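Alelero opens its robot training rooms to visitors on 13th June

Alelero will hold an open day at its upstairs offices, with demonstrations of the hand-held grippers its staff use to teach robots everyday tasks. Admission is free. Places are limited to 18 people per session, and visitors should book ahead through the Alelero front desk.

The company records people doing ordinary jobs with a pair of grippers. The recordings are then used to train robot arms fitted with similar fingers. Since April the team has collected about 3000 recordings for Didine, its tidying and wiping project.
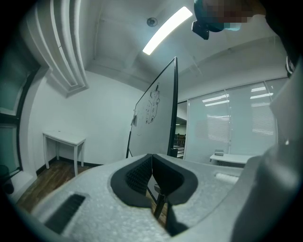
Each session lasts an hour and starts with a short talk by Kazue Nomura, who runs data collection for Didine. Visitors will then see an operator work through a set of tasks and can try the grippers themselves. Children aged 11 and over may take part if an adult is with them.

"People ask us what the robot learns from, and it's easier to show them," said Nomura. "You pick up the grippers, you move a cup, and a few minutes later you can look at the recording on a screen. Most people need a couple of tries before it feels normal."

Operators work in regular office rooms with the furniture left in place. Octavio Guzmán, operations manager at Alelero, said the company wanted the recordings to come from the kind of space where the robots will be used.

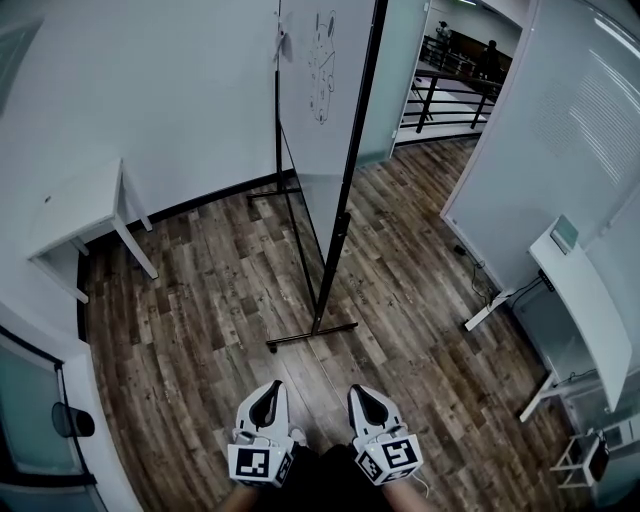 The afternoon sessions will include a talk by Kevser Dağdelen of Takagi, which supplies parts for the grippers. She will cover wear on the finger pads and what was changed in the current version. Osamu Kobori will answer questions about Kokar, the software Alelero uses to check recordings before training.

Visitors are asked to wear flat shoes and leave large bags at reception. Photography is allowed during the talks but not while an operator is recording. Light refreshments will be served between sessions.

Media contact: Mio Sakai, Alelero press office. Interviews with the Didine team can be arranged before or after any session. Requests for a separate group visit should also go to the press office.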